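Hartley Laundry Services to Open Second Site in Flatberg

FLATBERG, November – Hartley Laundry Services will open a second commercial laundry in Flatberg this month, adding 11 jobs and extending its pickup service to small hotels and care homes on the east side of town.
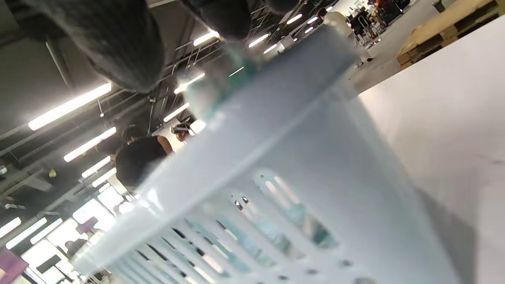
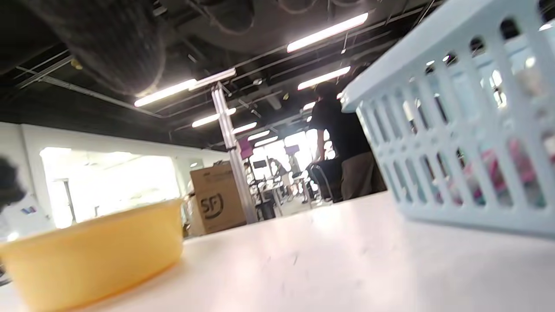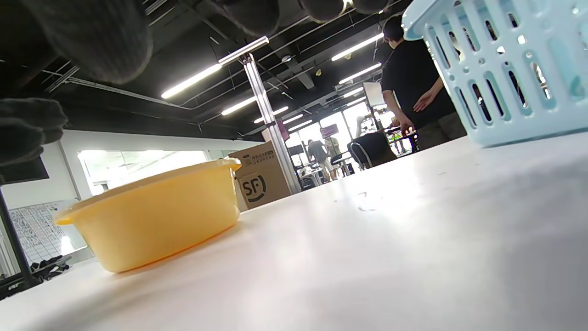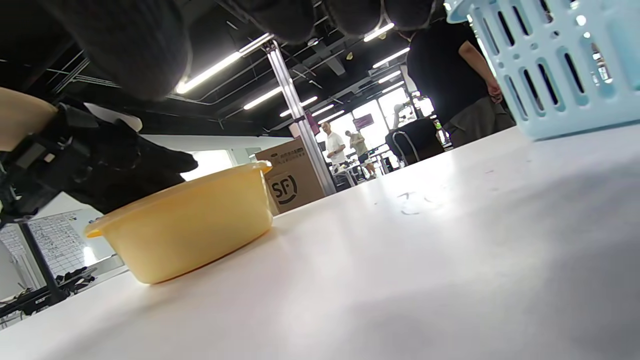
The new site on Joson Street will handle sheets, towels and work clothes for 240 business customers. Many of them now send their linen out of the county and wait several days to get it back. Hartley plans to return most orders the next morning.

"We turned work away last winter and we did not like doing it," said Pauline Fairclough, managing director. "The Joson Street site gives us the room we were short of."

Pickups will run from 6 a.m. Customers can book by phone or at the front counter, and there is no minimum order for the first month. Household laundry will be accepted at the counter only – the company has no plans for home delivery.

Jamie Inskip, who has managed the original laundry for six years, will run both locations. Kirsty Haworth joins as customer accounts lead.

Hiring is under way for drivers, pressers and evening shift staff. Applications can be picked up at either counter.

Press contact: Cyril Staniforth, Hartley Laundry Services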